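In Defense of the Bare Room

I gave away my living room rug in October and I've been picking fights about it ever since. My friend Roos Baert thinks a room without a big rug looks like someone's about to move out. My aunt thinks my feet will fall off. And the internet (oh, the internet!) thinks I need an 8x10 in oatmeal with a pad under it, a smaller one on top, and maybe a cowhide thrown across the corner for interest.

I don't want interest! I want to find my earring when I drop it.
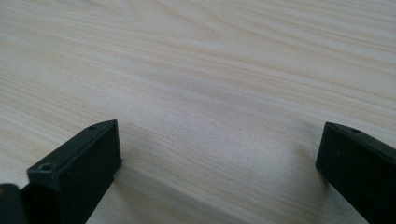
The rug I gave away cost me 700 dollars plus delivery, and I spent two years being scared of it. Coffee, soup, red wine, my nephew with a marker. I used to move people's glasses an inch to the left while they were talking, which is a terrible way to have friends over. When the cleaning place quoted me 300 to get one stain out, I called Hưng Quan, who had always liked it, and told him to bring his truck. He has it in his basement now, under a drum kit, and I think they're both happier.

People keep telling me bare rooms are cold, and I'll give them the echo. For the first week my phone calls sounded like I was in a train station. Curtains took care of most of that, plus a bookcase on the long wall.

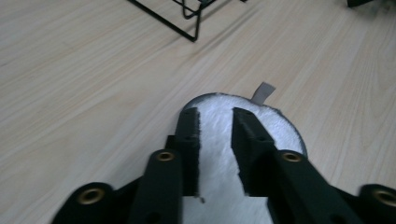 Now, I'm no monk about any of this. I still like something soft to land on, and I'm typing this in thick socks. A fluffy white round on pale wood looks great to me, like a little snowbank, and you can pick it up and shake it out the window! Try that with an 8x10. What I object to is the idea that every inch of floor has to be dressed before company comes.

Roos is visiting again soon and has already offered to bring "just a runner." I said she could bring dessert.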